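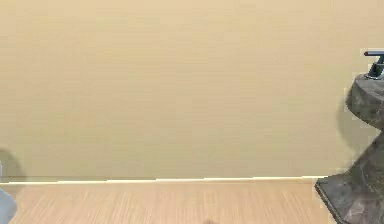
Start with the restroom, Sylvie Penner told me, and leave the lobby for later, the lobby will eat your whole budget. I wrote that on a sticky note in May and it's been on my monitor ever since. So that's what we did! I'm happy to announce that Cokside is opening its restroom robot planning program to any building owner who is thinking of buying a cleaning robot and doesn't want to guess at the bill.

I'm Manon Caron and I run purchasing help here, so I get the calls. They nearly always begin with the price of the machine. Fair enough, but then I ask who's paying for chargers, spare pads, training time and the service plan, and things get quiet.

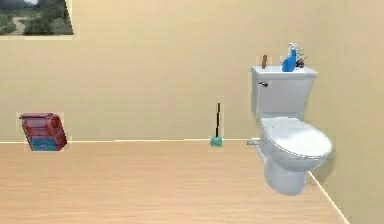 With the new program we build your room in simulation first and let the robot try it there, before you sign for anything. You get a plain write-up of which jobs to hand over, which ones to keep with your crew, and what to set aside for the first year. The Asar planning package covers up to 15 rooms and takes six weeks (bigger sites, call me and we'll work it out). There's a $500 deposit, and it comes off your order if you go ahead with a machine from us.

I should say we're not pushing one robot. Ximena Mansilla on our side has put together quotes for buying, leasing and sharing a machine between 2 buildings, and for small offices the shared plan often looks best to me. Some of you will read the write-up and decide to wait a year. Fine by me, really!

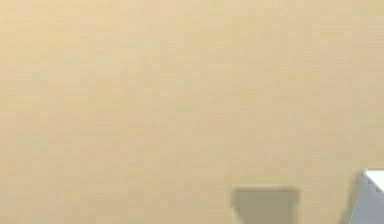
Tokarz Property Group was the first to sign up, and Gordon Vachon over there was kind enough to give me a line for this. "I'd budgeted for the robot and forgotten the cart, the pads and the night-shift training," he said. "I'd much sooner find that out on paper."

Spots for the next round open Thursday at 9 a.m. Bring a floor plan if you have one, and your current cleaning contract, even if it's a mess.
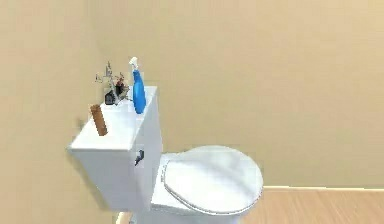 Cokside Equipment Planning Team

Questions about leasing go to Ximena, everything else comes to me. We'll also run a free budgeting call for anyone who already owns a machine and wants to plan for a replacement.

Filed under: Company News, Facilities, Robot Buying

Comments

Merle Wihongi
Does the deposit carry over if we lease?

Manon Caron
It does, Merle, same terms.

groundfloor_pat
Would love to see the shared plan numbers for a school.

Related
Groletti Joins Our Service Network
Lease or Buy? A Worksheet for Building Managers
What Goes Into a Service Plan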